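MATS 2214: Surfaces and Finishes
Unit 5 handout: Reflection from coated and printed surfaces

Revised 3/29/22. Replaces the September version. Read before the tutorial and bring a calculator.

5.1 Scope

This unit covers how light leaves a flat surface, how gloss is measured, and why two panels of the same nominal colour may not match under shop lighting. Wood-grain finishes are used throughout, as the pattern gives the eye a reference against which a loss of contrast is easy to judge.

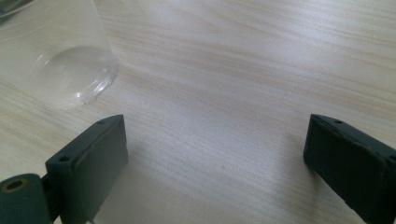
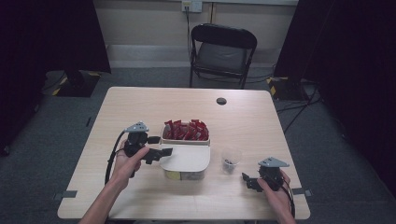 Light wood-grain tabletops.

5.2 Specular and diffuse components

Light striking a coated panel divides at the first boundary. A portion reflects at an angle equal to the angle of incidence (specular). The remainder enters the coating, is scattered or absorbed by pigment, and partly re-emerges over a wide range of angles (diffuse). Colour is carried almost entirely by the diffuse portion. The specular portion takes the colour of the light source.

For a clear coating of refractive index n in air, at normal incidence:

R = ((n - 1) / (n + 1))^2

For n = 1.5, R = 0.04. Reflectance rises slowly up to moderate angles and steeply near grazing incidence. A matte panel can therefore look glossy when viewed along its length toward a window.

5.3 Gloss units

Gloss meters compare the panel with polished black glass of refractive index 1.567, which is assigned 100 gloss units at each geometry. Use 60 degrees first. If the reading is above 70, repeat at 20 degrees. If it is below 10, repeat at 85 degrees. Always state the geometry with the reading; a bare number will not be marked.

Take readings both along and across the grain. Embossed finishes give different values in the two directions, and the two must not be averaged.

5.4 Veiling and contrast

Let Lmax and Lmin be the luminance of the lightest and darkest parts of the pattern. Contrast is:

C = (Lmax - Lmin) / (Lmax + Lmin)

A reflection adding uniform luminance Lv leaves the numerator unchanged and adds 2Lv to the denominator. Fine grain is lost first, as its contrast is low to begin with.

Worked case. Lmax = 1,000 cd/m2, Lmin = 967 cd/m2, Lv = 0. Then C = 33 / 1,967 = 0.0168. Repeat with Lv = 500 cd/m2 and comment on the result.

5.5 Metamerism

Two panels may match under one lamp and differ under another where their pigments have different spectral curves. Check every match under daylight and under the lamp to be used in service. Keep the viewing angle fixed between checks.

5.6 For the tutorial

Complete the worked case in 5.4. Derive R for n = 1.567 and compare it with the value in 5.2. Gloss meters are signed out from the lab counter and must be returned with the calibration tile.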